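3. Data Retention in Refurbished Office Machines

3.1 Why the second owner matters

Most writing on privacy law looks at the first company to collect a record. We find the second and third owners of the hardware far more interesting! A desktop computer may pass through a leasing firm, a broker and a repair shop before it reaches a new desk, and each of those hands may count as a "processor" or a "controller" under the rules, depending on what they knew and what they were asked to do.

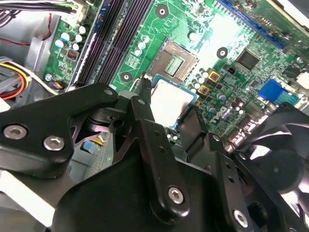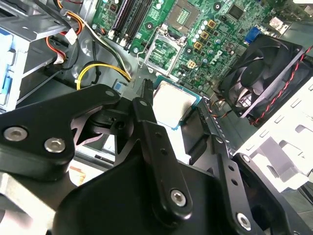
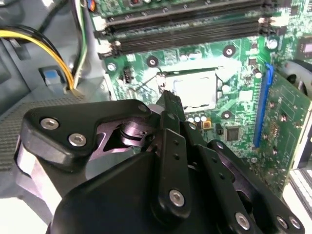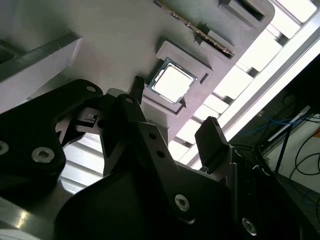
Figure 3. Work on desktop computer hardware at close range.

3.2 Sources and method

We read 2,806 clauses drawn from the service terms of resale and repair firms, and sorted each one by the duty it placed on the firm: to erase, to report, to keep proof, or to pass the duty along to someone else. Naima Alaoui wrote the first version of the coding guide and tested it on the Trenska contracts, which are short and pleasantly blunt. The guide then went through two rewrites once we reached the Gullance terms, where one clause can carry three duties and an exception to each of them.

A clause was coded as "passing along" only if it named the party who would take on the duty. Phrases such as "the customer is advised to back up and remove all data" were coded as notices. This choice matters a good deal for the results below, and we would love to see other teams try the stricter and looser versions of the same rule.

We also held interviews with staff at 18 firms. The talks lasted up to 60 minutes and followed a loose script, with plenty of room for stories (and the stories were wonderful). Staff were asked what they do when a machine arrives with a drive still inside, who they tell, and what they write down.

3.3 What the clauses say

The first surprise was how seldom the word "erase" stands alone. It tends to arrive with a standard, a deadline or a fee attached, and the fee is often the part written with the most care. Wutach, for one, sets out its charges in a table but leaves the time limit to "normal business practice" - a phrase that none of its own staff could define for us in the same way twice.

The second finding is happier. Firms that promise a written certificate also tend to describe what goes on it: the serial number of the drive, the method used and the name of the person who signed. The Abou Zeid terms are the clearest we read on this point, and they let the customer ask for a copy for 25 months after the job closes. A customer facing a regulator's questions would have something solid to hand over, and that is a real gain for small offices with no privacy staff of their own.

Notices to customers were harder to judge. Many are printed on the intake form, above the signature line, in type that the interviewed staff themselves described as easy to miss. Whether such a notice can shift a legal duty is an open question in most of the places we studied. Our reading is that it can support a defense but can't carry one alone, though two of our reviewers disagreed strongly and their comments made this section much better.

3.4 Gaps between paper and practice

Staff habits often ran ahead of the contracts. Several shops keep a logbook of drives found in machines that were meant to arrive empty, even though their terms never mention one. Others phone the sender the same morning. These habits are good ones, and they cost little, but they leave the customer with no right to rely on them. If the person who keeps the logbook moves to another job, the practice may go too.

We also met the reverse case, in which the terms promised a report within a fixed time and the staff had never seen the form. Section 4 takes up these mismatches firm by firm and asks which of them a court would be likely to treat as a breach.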